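Boards > House & Home > Kitchen Talk > Drawer or caddy? (the flatware argument)
Print this thread | E-mail this thread

grallano_gus
We moved in November and the new kitchen has exactly one drawer. One. It is shallow and it sticks, and my wife wants it for the knives and forks. I want it for everything else a person needs in a kitchen, meaning tape, birthday candles, the takeout menu from Umali, and batteries in an unknown state of health. My proposal is that the flatware lives out in the open in a caddy, like at a diner. Her position is that we are not a diner. Opinions wanted, preferably mine.

tines_up
Caddy. Been doing it for 13 years. You set the table by carrying one thing. You put away the dishes by dropping stuff in a hole. I can't remember what we used to do with that drawer and I don't want to.

NaomiMwakyusa
Drawer, and I'm surprised this is even a thread. Forks standing out in a kitchen get a film on them. You fry onions twice a week, where do you think that goes? It goes on the forks.

tines_up
It goes on everything, Naomi. It goes on the drawer front. At least I wash the forks.

NaomiMwakyusa
You wash the ones you use. The ones at the back of the caddy have been there since you bought it.

rogelio_c
Long-time caddy man here. A few lessons, all learned by being yelled at:

Get one with some weight to it or it goes over when you take out the last spoon on one side. Don't get the ceramic crock with the rooster unless you were given it and the giver visits. Wood ones with no drain hole turn into a pond. Wire mesh is what I'd buy again, black hides more than silver does, and you can hose it off in the yard if it comes to that.

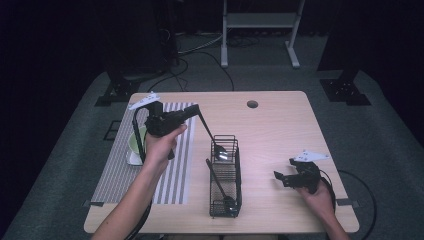 Black wire mesh, the type I mean.

I have one about like that next to the stove and a second on the table. Yes, two. My daughter says I have a problem.

grallano_gus
Next to the stove? Naomi is going to need a minute.

NaomiMwakyusa
I'm fine. I'm just never eating at Rogelio's.

AilbheG
Can I bring up the thing everyone is stepping around. Handles up or handles down?

tines_up
See user name.

AilbheG
I was afraid of that. So when I come to your house and want a fork I'm supposed to take it by the part that goes in my mouth, after your kids have all had a turn at it. I worked in a cafeteria for two summers and the manager, a woman of few words, used most of them on this. Handles UP. Everybody touches handles. It's what they're for.

tines_up
But then you can't see what you're grabbing and you end up eating soup with a fork.

AilbheG
Buy flatware where the handles don't all look the same. Or look down into the basket. It's mesh.

rogelio_c
Forks and spoons handle up, knives point down, no debate on the knives. I had a steak knife in there the other way exactly once and I still have the little scar to show people at parties.

JSebastian_Staltik
Coming at this from the other side because I got rid of my caddy last year. It wasn't the grease. It's that a caddy never says no. A drawer tray has slots and when they're full they're full. The caddy took chopsticks, then straws, then a meat thermometer, then a paint stirrer. By the end you had to hold it down with one hand and pull with the other.

grallano_gus
A paint stirrer is a perfectly good spatula.

JSebastian_Staltik
This is what your wife is up against.

nadhirah_p
We keep ours on the table all the time with the mats out, and I'll admit it's mainly so I don't have to set the table. The place is sort of permanently half laid. My mother calls it "the hotel." It does look nicer than you'd think if the mats and dishes don't fight each other. I went through a phase of flowered everything and it was like eating inside a sofa.

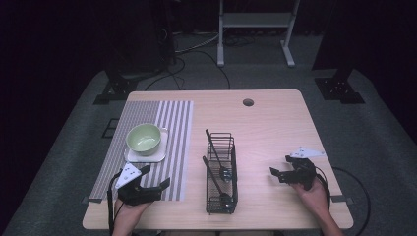 Does a caddy that stays out all the time have to be emptied to clean it?
It should be, every week or two: take everything out, wash the basket in hot soapy water, get a brush into the corners, and let it dry completely before the flatware goes back in.

nadhirah_p
(Copied that from the card that came with my Rerkari basket, which I found while looking for something else. I do it monthly, if we're having people.)

NaomiMwakyusa
Every week or two! So the supposed labor saver has its own chore. I pull my drawer tray out maybe at Easter.

tines_up
And what's under it at Easter?

NaomiMwakyusa
Crumbs. Dry, private crumbs.

AilbheG
How do crumbs get in a closed drawer? I've wondered this my whole life.

rogelio_c
The toaster is on the counter above it. Everybody's toaster is above the drawer. Move the toaster.

grallano_gus
I can't move the toaster, there's one outlet. I may have mentioned this kitchen was designed by somebody who ate out.

JSebastian_Staltik
Then there's your compromise. Everyday stuff in a caddy, only as many pieces as people who live there plus a couple. Good set goes in a box in the closet. Drawer goes to you and your dead batteries. But put it in writing that nothing goes in the caddy that you don't eat with.

grallano_gus
Read this out loud at dinner. She says she'll agree to a caddy if (a) it's handles up, (b) it's not near the stove, and (c) she gets half the drawer anyway. I asked what for. She said rubber bands. I think I've been had.

tines_up
Handles up?? I'm out 10 bucks over this, I bet my husband you'd go my way.

AilbheG
Please tell her she has good sense and can come over anytime.

NaomiMwakyusa
Still going to have a film on it. Come back in the spring and tell us.

rogelio_c
Gus, when you get it, put a folded dish towel in the bottom for the first week. The noise of a fork hitting bare mesh at 6 a.m. is something you have to work up to.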